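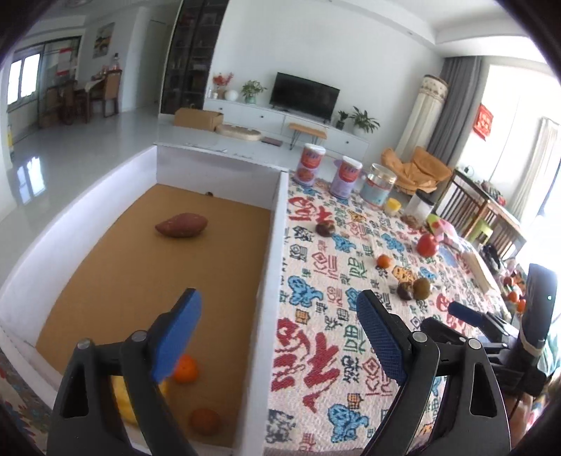 Ticket 1796 concerns demonstrations recorded with the hand-held gripper at the Flillstead site, in which the operator sorts fruit by hand so that the robot may learn the task. The site reports that the Bilolora import tool rejects a proportion of these recordings with the message "jaw width not available". The work area is a white box with a cardboard floor, divided from a tablecloth on which further fruit and several containers are set out. The sweet potato and the small tangerine in the box are both on the current object list, and the gripper housing has a small green indicator light. The fault was therefore not treated as a loss of power in the first instance.

Status: Open – awaiting confirmation from site
Priority: 2
Product: Indeo hand-held gripper, with Bilolora import

Action taken
The site was asked to submit 20 consecutive recordings without altering any settings. Two were rejected. In both, the jaw reading stopped shortly after the jaws were opened to their full extent, while the video continued as normal.

The calibration file was then compared with the copy held by Buzatu. The site file gave a lower upper limit for jaw width, and readings beyond that limit were being discarded on import.

Advice to site
Please install the replacement calibration file, restart the gripper and open and close the jaws fully before the next session. Rejected recordings should be kept – they can be imported again once the new file is in place. Operators need not change the way in which they pick up or release objects.

Update, Wednesday
The replacement file has been installed. A further set of recordings is expected from the site. This ticket will remain open until they have been imported.

Tickets | Known faults | Downloads | Contact
Copyright Indeo Support. Back to top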